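Courses > Robotics Studio > Handouts > Week 9
Overview Schedule Handouts Lab bookings Marks

Handout 9 – Grasping everyday objects
Ascombe campus, Ogilvie Lab. Revised 11 January 2021.

Read before the session, not during it. We start on time.

Recap from last week: a demonstration is one pick and one place, start to finish, no pausing to think. Plan the move first, then record. If you fumble, finish anyway and mark it F in the log. Don't delete fumbles, we use them in the May unit.

1. Table objects

Hard, rigid things first. Think about where the fingers will meet the object before you move in. A jar has a lid that is a different width from the body – pick one and stick to it for the whole set. A roll of tape can be taken across the outside or by the rim, and these count as seperate grasps. Low flat items are the ones most groups leave to last and then rush.
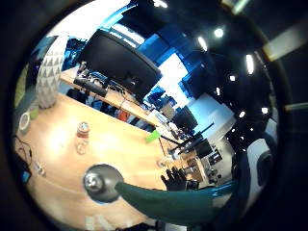
Fig. 1. Table set: patterned vase, green cup, tape roll, jar with reddish orange lid.

Clear items are hard. Highlights move when the camera moves, and depth estimates go funny. Same with glare off the tabletop. Note the lighting in your log, one line is plenty.

Target for each group is 30 demonstrations per object. Vary the start position. Vary the approach angle too – last term's Nandis set had 899 clips and nearly all came in from the same side, so the policy was useless from the other one.

2. Soft and awkward objects

Wrapped flowers, bags, cloth. Shape changes when you squeeze. No single right grasp, but there are plenty of bad ones. With a bouquet, go for the wrapper and stay off the blooms. Light grip, slow lift, and watch for for folds that slide over each other.

A big object close to the lens will hide most of the table. Check that you can still see the place target before you commit.

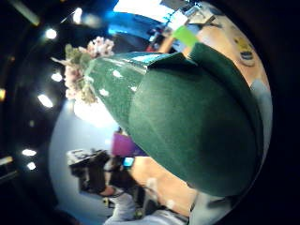

Fig. 2. Cone-shaped bouquet in green wrapper. Flowers at the narrow end.

Leave tape markers where they are unless the log sheet says otherwise.

3. Upload

Name the folder with group and object. Upload to Irari before you leave the lab. Limit is 199 clips per batch, split it if you go over. Logs go in the same folder, plain text please.

To hand in: log, one page on your three worst grasps, and what you would change. Sketches are fine, neatness not marked.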